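# Trirnerlow Open Day

The **Trirnerlow Open Day** is a public demonstration of service robots held each October at the Trirnerlow works of Suteck, a maker of robot arms and grippers. It was first held as a private visit for customers and was later opened to schools and local residents. Attendance reached 2,000 in its second public year and 3,000 in its fourth.

## Programme

The day begins at 10 am in the main hall, where staff give a short talk on safety. Visitors are then taken in groups past a series of stations, each given over to one kind of task. The best known is the shop station, devised by Ye-ji Koo, in which a robot works at a pegboard stocked with hand tools and household goods. The stock includes a screwdriver, a small paint roller, a garden trowel and an adjustable wrench, together with scissors and pliers on backing cards.

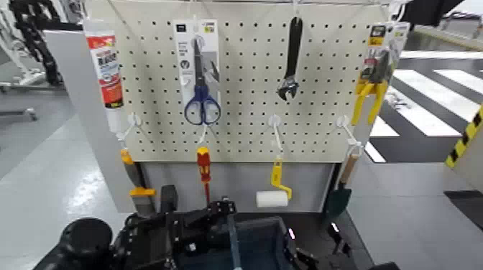
Who may attend the demonstrations?

Entry is open to the public and free of charge, but school parties must book through the works office before the end of September.

Goods at the shop station differ in weight, shape and manner of hanging, and the choice of stock is reviewed every year. Gil-soo Won, who succeeded Koo as head of demonstrations, added carded goods to the board after requests from retailers. Questions from visitors are taken at the close of each session.

## Related events

A smaller event is held in spring at Morkia, with places limited to 1,000. It shares the safety talk and the shop station with Trirnerlow but has no evening session. The Mạc workshop, a training course for teachers, was run alongside the Morkia event for two years and now takes place separately.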